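April 10, 2026

Glaze room, second entry today, the first having gone in the bucket along with the notebook. Pages drying on the kiln lid.

Test batch 51 of the tin white came out this morning. Recipe is the Talavera base with the frit swapped for the stuff from Dorkura, who stopped making the old one in November and told us by putting a different label on the sack. Three tiles on the red clay, three on the buff. The red ones crawled. The buff ones are a very decent white, if your idea of white is a teacup somebody's grandfather left on a windowsill. I quite like it. Nayara Siqueira does not, and it's her order.

Things I changed from batch 50: sieved twice, let it stand overnight, added the gum. Things I should have changed one at a time: all of them. I wrote this same sentence in batch 38, in capitals, and underlined it.

Crawling looks worst where I handled the tiles by the face, so fingerprints are my first suspect. Second suspect is the coat, too thick, as I dipped to a count of five and then got talking. Tile 3 red has a bald patch the shape of Portugal, and I've kept it.

Kiln notes. Controller says it reached top temperature and held for 20 minutes. The cone on the bottom shelf says it did no such thing. I believe the cone. Middle shelf bent nicely, top shelf bent over and lay down. Either the lower element is going or I packed it like a suitcase again. Kiln man quoted 300 to come out and look, parts extra, tea presumably supplied by us. Will measure the elements myself first, with the power off, as the sign says in my own handwriting.

For Monday: wipe all tiles with a damp sponge, hold by the edges, dip to three, keep mouth shut. Leave the gum in. Go back to one sieving on half of them so we learn something.

Valley pots: 12 mugs waiting for handles under plastic. Somebody left a corner open and two have gone too hard. They can be pencil pots. We now have a lot of pencil pots.

The Bekau scales are drifting again. Weighed the same lump of clay three times and got three lumps. Don't weigh any colourant on them until they've been checked, and if you did this week, write down which batch, I won't shout. 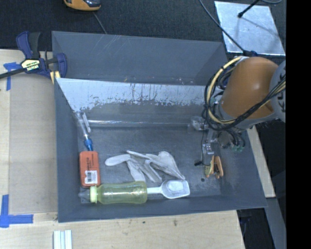

Cobalt is nearly out as well. I've put it on the order with the new sponges, and a second bucket with a lid.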